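Kitchen Planning for Home Renovators
Evening course handout, Session 3: Benchtops
Tutor: Tadeusz Krawczyk
Vivcombe Community Learning Centre

Welcome back, everyone, and thank you for bearing with the heating last week. I've typed these notes up a bit more fully than usual, partly for the folk who couldn't make it and partly because we ran well over time on sinks (my fault, I do love a sink) and I had to gallop through the second half. Bring them along next time with your own floor plan, even if it's only on the back of an envelope.

Where we'd got to

In Session 2 we looked at how you move around a kitchen, and most of you went home and paced it out in your socks, which was lovely to hear. Keep those measurements handy. The benchtop is where all that walking about ends up, and it's also where a good slice of the budget goes, so it's worth slowing down a little before you fall in love with a sample in a showroom.

Height

The benches in my own place came out at 924 mm off the finished floor, and they suit me very nicely. They don't suit my wife, who is a good deal shorter and rolls pastry at the dining table. Please measure for the person who does most of the work. Stand up straight in the shoes you cook in, bend your elbows, and have somebody measure from the floor to your elbow. Your bench wants to be a hand's breadth or so below that. For kneading and rolling, go a little lower again, and if two cooks of very different heights share the kitchen, think about having one stretch of bench set down from the rest.

Remember to take the measurement from the finished floor. If you're laying new tiles over the old boards, the floor is coming up and your bench height will shrink by the same amount. I've seen this catch out some very careful people, myself included, in the Irkthorpe Street house.

Materials

Laminate. Still the friendliest on the pocket, and the colours have improved out of sight since the kitchens many of us grew up with. Watch the joins near the sink, where water can creep in and swell the board. Use a trivet for hot pans.

Timber. Warm, quiet to put a plate down on, and it can be sanded back when it gets shabby. It does ask for regular oiling, and if you're the sort of person who leaves a wet cloth lying about (no judgement, I'm one too), keep it away from the sink run and use it on an island or a breakfast bar.

Granite. Very hard and very forgiving of a warm saucepan, although I'd still use a board. Most granites want sealing. Try the water test we did in class: a few drops on the surface, leave them be for a while, then wipe and look for a dark patch. A patch means the stone is drinking and it's time to reseal.

Marble. Beautiful, cool, and a bit of a sook. Lemon juice, vinegar and wine will all etch it, and sealer won't prevent that, as etching is the acid working on the stone itself. If you love the veining but know you'd fret over every ring mark, look for another surface with a marbled pattern. The darker ones look very handsome with pale cupboards, though polished dark tops do show crumbs and fingerprints, so take a sample home and make toast on it.

Stainless steel. It will scratch, and then it will keep scratching until the scratches all blend together and it looks marvellous. Best to make your peace with that early.

Edges and overhangs

A square edge looks crisp but chips more readily in stone and is hard on hips. Ask for a small bevel or a pencil round. For a breakfast bar you'll need proper knee room, and a long stone overhang may need brackets underneath, so talk to your stonemason before the cupboards are ordered.

Getting quotes

Get 3 written quotes, all from the same drawing. Check that each includes templating, cut-outs, delivery, fitting and taking the old top away. When I did the Batista Road kitchen, almost 9 weeks went by between signing and fitting, and for 2 of those we washed up in the laundry tub, so do plan your meals.

For next time

Mark your bench runs on your plan, with the lengths written in. Choose two materials you could happily live with and jot down what worries you about each. If you're able to visit the Jivska stone yard, do go on a bright day and look at the whole slab, as small samples can be very flattering.

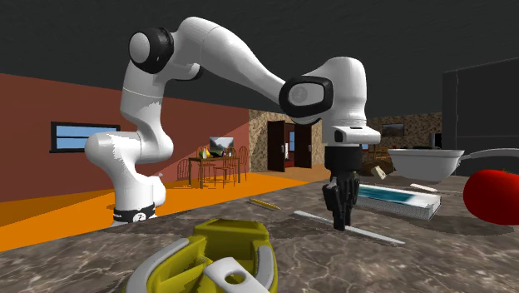
Fig. 1. Dark marbled stone countertop (computer rendering).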